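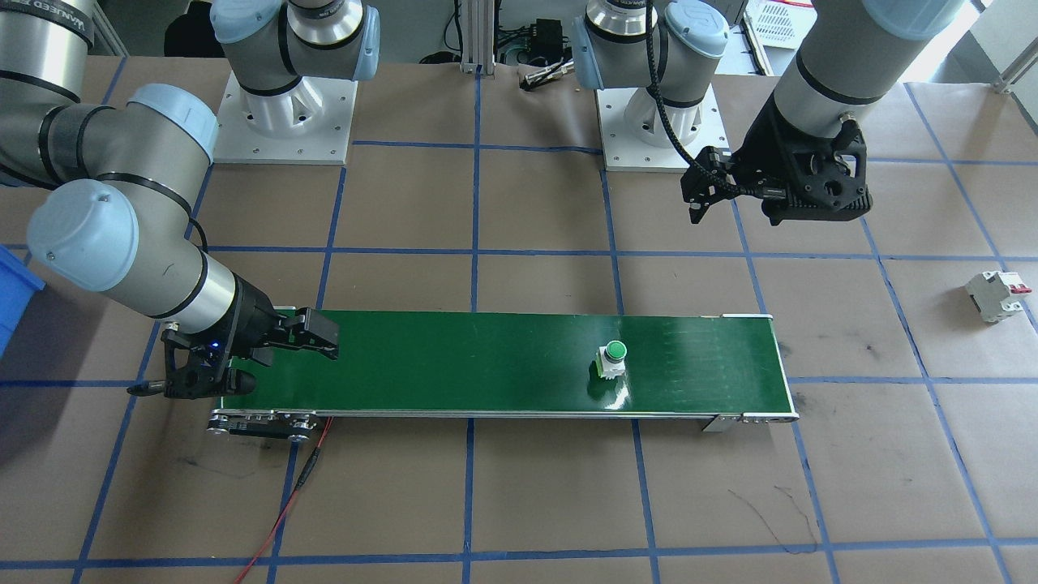 Questions I get asked about the Vilen jam stall

Do you post jam?
Yes, anywhere in mainland Britain. I wrap every jar twice and so far only a couple have come to grief. Postage is free once you spend £50.

How big are the jars?
The normal ones hold 300 grams. I did try some bigger ones last August but people kept telling me they went off before they got to the bottom, so I've gone back to the old size.

Why is the plum always sold out?
I get my plums from one orchard up at Tillberg, and when they're gone, they're gone! I make it over two or three frantic weekends at the end of summer. Email me and I'll put you on the list – I do write to everybody on it before the jars go on the table.

Is there pectin in it?
In the strawberry, yes, a bit. The plum and the gooseberry set perfectly well without.

My jam is runny. Can I have a new one?
Of course. Or try it on rice pudding first (my favourite thing to do with a soft set), then tell me and I'll swap it anyway.

Do you take jars back?
Please! Rinsed, lids off, labels can stay on. Bring 10 and you get a free small chutney.

Which markets do you do?
Trummer most weeks, and Pinda once a month from 9am. I'm next to the cheese van.

Can I order for a wedding?
I'd love that, but give me three months if you can. Mini jars need ordering in and I write the labels by hand.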